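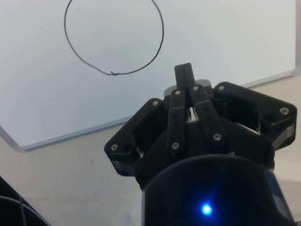 ホワイトボードの消え残りは、インクの性質、板面の状態、放置時間の三つでほぼ説明がつく。掃除の方法を変える前に、この三つを分けて調べる。調べ方は単純で、板面に黒のマーカーで円を一つ描き、決まった時間を置いてから乾いたイレーザーで消すだけである。円は手描きでよく、多少つぶれた形でも、線の太さに少しむらがあっても差し支えない。見るのは線の描き始めと描き終わりが重なる箇所で、円の下端に小さな鉤形の重なりができていれば、そこが判定点になる。線が二度通った部分はインクの量が多く、消え残りが出るときは最初にここに出る。円の内側には何も書き込まず、地の色との比較用に空けておく。

印刷する | メールで送る

更新:21/10/2023

1. 試し描きの手順

板面の汚れを先に拭き取ると、普段の状態がわからなくなる。最初の試し描きは掃除前に行う。

(1) 普段使っている黒のマーカーで、円を一つ描く。大きさは手のひら程度。
(2) 20秒待ち、指で触れずに、斜めから光の反射を見る。線の表面にぬれた光沢が残っていれば、さらに待つ。
(3) 乾いたイレーザーを一方向に動かして消す。往復させない。
(4) 線の重なり部分に影が残るかどうかを見る。
(5) 同じ円を板の中央、上端付近、枠の近くの三か所で繰り返す。

中央だけに影が残る場合は、使用頻度による板面の摩耗か、洗剤の残留を疑う。枠の近くだけに残る場合は、拭き残した粉がたまっている。三か所とも同じように残るなら、マーカーかイレーザーを替えてから再度試す。

次に、同じ円を描いて一晩置いたものを消す。直後の線は消えるのに翌朝の線が残る板は、書いたものを長期間残す用途(予定表、在庫表)に向かない。予定表に使う場合は、罫線を細いテープで作り、文字だけをマーカーで書く。罫線までマーカーで引くと、月替わりに全面の拭き取りが必要になる。

2. マーカー

ホワイトボード用の表示があるものに限る。油性マーカーと同じ引き出しに入れておくと取り違えが起きるため、保管場所を分ける。

色による差がある。筆者の台所の板(Vilbergの壁掛け型)では、黒と青は翌日でも乾拭きで消え、赤と緑は水拭きが要った。板が変われば結果も変わるので、使う色はすべて一度ずつ円を描いて確認しておく。

線がかすれてきたマーカーは早めに交換する。かすれた状態で強く押し当てるとペン先が硬くなり、板面に細かい傷がつく。補充式の場合も、ペン先がつぶれて平たくなったら芯ごと替える。

保管は水平が基本である。ペン先を上にして立てると顔料が沈み、色が薄くなる。薄くなったものは、キャップを閉めたままペン先を下にして一晩置くと回復する場合がある。振ると先端からインクが飛ぶ製品があるため、開封状態では振らない。

3. イレーザー

消え残りの原因がイレーザー側にあることは多い。布面に粉がたまると、線を消すと同時に粉を塗り広げることになる。白い板が全体に灰色を帯びてきたら、先にイレーザーを見る。

・フェルト式:布面を下にして屋外で軽くたたく。洗える製品は中性洗剤を薄めた水で押し洗いし、完全に乾くまで使わない。
・はがすシート式:表面のシートを一枚はがす。はがした面を下にして保管しない。
・マイクロファイバー布:洗濯機で洗う。柔軟剤は使わない。柔軟剤の成分が布から板面に移ると、マーカーがはじかれて線が切れる。

筆者はPrimwoodの木製ハンドル付きフェルトを使っている。布面の交換の目安は、消去300回としている。記録が面倒な場合は、季節の変わり目に替えるだけでもよい。

ティッシュペーパーは応急用にとどめる。紙粉が残り、次に書いた線の縁がにじんだように見える。

4. 日常の拭き取り

板面の掃除は、乾拭き、水拭き、乾拭きの順で行う。

乾拭き:イレーザーで消したあと、乾いた布で上から下へ一列ずつ拭く。列は少し重ねる。
水拭き:布を水でぬらし、固く絞る。しずくが落ちる状態では使わない。
仕上げ:別の乾いた布で水分を取る。自然乾燥に任せると、水道水の跡が白く残る。

頻度は使い方による。毎日書き換える伝言用の板なら週に一度、月に数回しか書かない板なら書き換えのたびでよい。

布は板専用にする。台所の布を転用すると油分が付く。油の膜がある板では、マーカーの線が途中で細くなったり、点状に抜けたりする。この症状が出たら次の項目に進む。

5. 落ちない跡の処理

弱い方法から順に試す。前の段階で落ちたら、そこで止める。

第1段階 重ね書き
残った線の上をホワイトボード用の黒マーカーでなぞり、乾ききる前に布で拭く。新しいインクの溶剤で古いインクが緩む。細い線や小さな文字に有効で、広い面には向かない。

第2段階 中性洗剤
水で薄めた台所用の中性洗剤を布に含ませ、跡の上に軽く当ててから拭く。そのあと水拭きを二回行う。洗剤分が残ると、次に書いた線が消えにくくなる。

第3段階 専用クリーナー
布に吹き付けて使う。板に直接吹き付けると、液が下に流れて枠の隙間に入る。筆者の手元ではPlerilovのスプレーで、二週間残っていた赤い線が落ちた。

第4段階 アルコール
油性マーカーで誤って書いた場合に限る。板の取扱説明書で使用の可否を確認し、目立たない隅で先に試す。換気を行い、火気のそばでは使わない。コンロに近い壁の板は、取り外して別の部屋で作業する。

使ってはいけないものは次のとおり。

・メラミンスポンジ
・クレンザー、重曹のペースト
・金属たわし、研磨剤入りのシート
・シンナー、除光液

いずれも跡は落ちることがあるが、表面に細かい傷が入り、その後の消え残りが増える。つやのない見た目の板は、傷がついても気づきにくい。作業後に黒で円を描き、消したあとに輪の形の影が残らないかを見るとわかる。

6. 枠と隅

細い金属枠の板では、板面と枠の境目に粉がたまる。特に隅はイレーザーが届かず、拭くたびに粉が寄せられる。

掃除には綿棒か、薄い布を巻いた竹串を使う。竹串の先は布の外に出さない。境目に沿って隅から中央へ向かって動かし、粉をかき出してから固く絞った布で取る。水を流し込むと、芯材の種類によっては端から膨れが出る。

枠そのものは水拭きと乾拭きで足りる。マーカーが枠に付いた場合は、早いうちに中性洗剤で拭く。金属枠は板面より色が残りにくいが、角の継ぎ目に入ったインクは取りにくい。

枠の際まで文字や図を書かない習慣をつけると、この掃除の回数が減る。上端いっぱいに図を描くと、消すときにイレーザーが枠に当たり、布面の端だけが早く傷む。

7. 壁や机への色移り

白い板の周囲がベージュやクリーム色の面だと、黒い粉や点状の汚れが目立つ。落ちた粉をこすると面に広がるため、先に吸い取る。

(1) 掃除機のブラシ付きノズルを軽く当てる。
(2) 残った点は、粘着テープを指に巻いて押し当てる。壁紙の場合は粘着力の弱いテープを使う。
(3) まだ残るときは、固く絞った布で点の外側から中心に向かって押さえる。

ビニール壁紙は中性洗剤が使えるものが多い。紙や布の壁紙、塗り壁は水分で輪じみができるため、(2)で止める。消しゴムは塗装面のつやを変えることがあり、目立つ場所では避ける。

机に板を平らに置いて使う場合は、粉が周囲に散りやすい。板の下に一回り大きい紙を敷き、使用後は紙ごと折って捨てる。板を立てて使う場合は、下端に粉受けを付ける。Kushnirの貼り付け式の受け皿は幅32センチと39センチの二種で、筆者は板幅に近い39センチを使用している。取り付け面を脱脂しておかないと、一週間ほどで端から浮く。

8. 置き場所

直射日光が当たる位置では、インクの乾燥が早まり、書いたものが焼き付いたように残る。窓の正面は避け、横からの光が入る壁に掛ける。照明の映り込みで文字が読みにくいときは、板の位置をずらすか、上端をわずかに手前へ傾ける。

暖房の吹き出し口の近くも同じ理由で向かない。筆者の板は2月に一度、エアコンの正面に移したところ、同じ黒のマーカーでも翌日の線が乾拭きで消えなくなった。元の壁に戻してからは、翌日の乾拭きで消えている。

台所では、コンロからの油煙と流しの水はねの両方を避ける。冷蔵庫の側面に付ける小型の板は、扉の開閉でずれるため、磁石の面を拭いてから取り付ける。磁石と冷蔵庫の間に砂粒が入ると、塗装に線状の傷がつく。

9. 買い替えの判断

次の状態が重なったら、掃除では戻らない。

・新品のマーカーと洗ったイレーザーを使っても、直後に描いた円の影が残る
・専用クリーナーで拭いた直後だけ消えやすく、数日で戻る
・板面を指でなでると、場所によって引っかかりがある
・端に膨れや浮きがある

上の二つだけなら、板面に貼るホワイトボードシートで補修できる。貼る前に板面を脱脂し、隅から空気を抜きながら貼る。シートの端は枠から2ミリ内側で切る。枠に乗り上げると、拭くたびにめくれる。膨れがある板には貼れない。

古い板は、磁石が付くならメモを留める掲示板として使える。書く面としては使わず、マーカーを近くに置かない。

印刷する | メールで送る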